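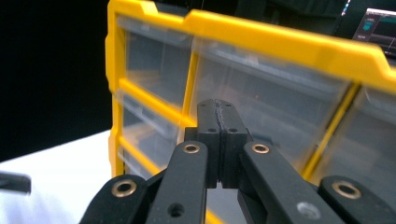 *Yellow parts organiser with clear drawers.*

# The Gristmont Drawer Label Kit

Every household has a drawer organiser, and every drawer organiser has a drawer marked "misc". Given a year or two, most of the other drawers become misc as well, and you find yourself buying a packet of picture hooks because it's quicker than finding the ones you own.

The Gristmont kit is a box of labels, a pen and a small amount of discipline. We can supply the first two.

## What's in the box

- 1,000 blank labels on 22 sheets, in three widths
- 15 sheets of pre-printed labels (screws, washers, fuses, hooks and so on)
- 13 coloured divider cards, which can be cut down with ordinary scissors
- One Shin fine-tip pen, black
- A folded guide, which is short and has been known to contain opinions

The pre-printed sheets cover the things people really do keep. There are four labels for "spare keys, unknown" because one was never enough, and a single label for "useful string". We had a request for "string, too short to be useful" and it is now on the last sheet, next to "Allen keys (flat-pack)".

## Which width do I need?

Measure the front of the drawer, then take off a little at each side so that the label doesn't catch when the drawer goes back in.

| Label | Width | Suits |
|---|---|---|
| Narrow | 22 mm | Small drawers, spice tins, film pots |
| Medium | 40 mm | Most desktop organisers |
| Wide | 65 mm | Deep drawers, shoeboxes, biscuit tins |

All three are 13 mm tall. If your drawer fronts are curved, use the narrow ones. The wide label will lie flat on a curve for an afternoon and then begin to lift at one corner, usually when you have guests.

## Will they come off again?

Yes. The glue on the Gristmont range is the same low-tack sort we use on our Pruliswood jam labels, and it peels away from smooth plastic, glass and painted metal. On bare wood or cardboard it grips harder and may take a bit of the surface with it. Warm the label with a hairdryer first and go slowly.

Wipe the drawer before you start. A label stuck to dust is a label stuck to nothing – we get a few of these returned every March, when people have a go at the shed.

## Clear drawers and the case for labelling them

We're sometimes told that a clear drawer needs no label, as you can see what's inside. This is true for anything large and brightly coloured. It's less true for the difference between a 6 x 1 and an 8 x 1 woodscrew, viewed through plastic by someone up a ladder.

For clear fronts we suggest sticking the label low down and leaving the top half free. You get the word and the view. If you'd prefer the label on the inside, write it, let the ink dry for 15 minutes, and fix it with a strip of clear tape along the top edge only.

## Using the pen

The Shin pen is permanent once dry and smudges gladly before that. Left-handed customers may like to fill in a whole sheet from right to left. A soft pencil also works, and has the advantage of letting you change your mind about "fixings (good)".

## What it won't do

It won't sort the screws. It won't make anyone else in the house put the tape measure back, though the Vara tool outlines, sold separately, have shamed one or two people into it.

It isn't suitable for freezers, dishwashers or the outside of anything that lives in the rain. Drawer organiser not included.

## Ordering

The kit goes out in a flat card envelope that fits through a normal letterbox. Unopened kits can be sent back within 22 days. Opened kits can be sent back too, provided you haven't written on more than one sheet, and we will read whatever you wrote.

Refill sheets come in packs of 13, in one width or mixed. The pen is also sold by itself, mainly to people who put theirs in the misc drawer.

Page last updated 03/12/2021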